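How I ended up caring about dirt track racing

My cousin's friend Yesenia Hinojosa has been after me for years to come out to the track at Stistley, and for years I had a very good excuse every time. I don't care for loud things, I burn easily, and I thought watching cars go in circles would be a lot like watching laundry. Well, this June I ran out of excuses, and I owe her an apology and probably a dinner!

We got there while they were still watering the dirt, and Yesenia had already picked out a driver for me. Her name is Solomiia Kobzar, she drives the number 4 car, and she'd had a rough spring – blown engine, bent axle, the works. I was told that if I was going to sit in those bleachers I had to have a driver, and that I couldn't switch halfway through the night just because mine was losing. I thought that was fair.

She started near the back of her heat and I fully expected to spend the evening being polite about it. Then the green flag dropped and I was on my feet with everybody else, yelling advice to a person who could not possibly hear me. She went high where the others stayed low, right up against the wall, and came past 2 cars in one corner. I spilled lemonade on a stranger, Tanveer Gilani, who was very nice about it and spent the rest of the heat explaining cautions to me (I still only half understand restarts).

She didn't win the main. Radymyr Holovko did, and I'll admit he drove a lovely race, even if I grumbled all the way back to the parking lot. First place paid 800 dollars and second paid 700, and Yesenia says neither one covers a set of tires and the fuel to haul the car there. I've been thinking about that ever since. All those people, all that work in the garage after supper, and then the whole thing is over before your popcorn gets cold.

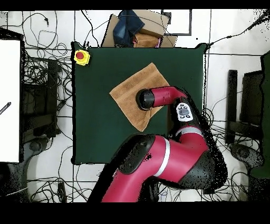 Red arm, folded cloth, green work surface.

I've already marked down the next race night, and I bought earplugs and a wide hat. Yesenia wants to leave by four so we can walk through the pits first and say hello to Solomiia's crew. I'm thinking of bringing cookies, if anyone knows a kind that holds up in the heat and the dust.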